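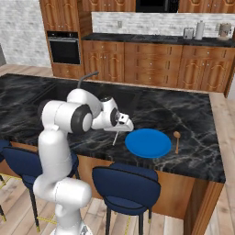 OK, budget thread, as threatened. We're a tiny team in Prestham trying to work out what it costs to get one arm doing kitchen bench tasks, and I've spent most of January in a spreadsheet so you don't have to.

Short version: the arm is the easy line. Everything hanging off it is where my number kept growing.

First thing I'd tell anyone is to get the freight quoted separately. The first Jitow quote had shipping rolled in and I couldn't tell what was what. Asked them to split it out and freight was $514 on its own. Fine, I can plan around that! I just want to see it.

Also ask whether the crate has to go back. Ours does. Guess who pays for that.

Lead time is 15 weeks from purchase order. Not from when you say yes on the phone, from when the PO lands in their inbox with the right cost code on it. I got the cost code wrong. Do not get the cost code wrong.

The wait is why we're living in simulation for now. Kitchen, island, cabinets, an arm on its base, a handful of utensils to be a nuisance. It's been way more useful for the purchase than I expected, mostly for reach and mounting.

Case in point – I'd pencilled in the cheaper mount because it looked sturdy in the brochure. Put the arm up against a proper-sized counter in the sim, tried a few spots for the base, and I've gone off that mount completely. Crossed out before we'd paid for it, which is my favourite kind of crossed out.

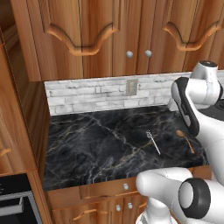

Fork and wooden spoon out on the dark marble, arm in at the right. Still the sim.

Cutlery has its own line in the budget now, by the way. I laughed when I first typed it in, then I thought about how many forks we'll want in different shapes and finishes and stopped laughing. Op shops, here I come. Plates too, plus spares, as I fully expect breakages.

Grippers! I've got 2 quotes, one from Jitow to match the arm and one from Omisden. The Omisden one is cheaper up front but you buy the adapter plate and the cable as extras, and once you add those they're close enough that I'd go with whoever answers emails faster. (Omisden, so far, by a mile.)

Prokopenko are doing the pedestal. Local metal shop, lovely people, they've never made one for a robot but they've made plenty of things that mustn't wobble. I sent them a drawing and they rang straight back to ask what the floor was. Good question. I'd budgeted nothing for the floor.

So there's a floor line now. We need to anchor into the slab and the landlord wants it made good when we leave. I put in $1000 for that and I've been told it's a bit light, so if anyone's had this done lately please tell me what you paid.

Things I forgot in draft one and had to sneak in later: an electrician, a second e-stop, a cupboard that locks, someone's time to do the risk assessment, insurance (ring them early, they had a LOT of questions), and tax on the imported bits.

Things I took out: the extended warranty, the fancy cable cover, on-site training. Might regret the training. Jitow do it remotely for less and I reckon we'll muddle through with that plus the manual.

Someone asked me about buying used. I looked. There are bargains about, but the ones I found had no service history and I couldn't get a straight answer on whether the controller would still be supported. If you've got a technician on staff, go for it. We've got me and a hex key.

On contingency, finance wanted it as one lump at the bottom and I wanted it spread over the lines I'm nervous about. We did it their way. It does read cleaner, I'll give them that, but I've kept my own copy with the nervous lines coloured in orange.

Whole thing goes in for sign-off in March 2023, so there's still time to tell me I've missed something. Especially keen to hear from anybody who's put an arm in a rented building.

Oh, and a couple of people wanted the spreadsheet. Happy to share a blank version once I've stripped the quotes out – reply here and I'll send it round.

Edit to the e-stop bit: yes it's a separate line, no it doesn't come in the box, yes I checked.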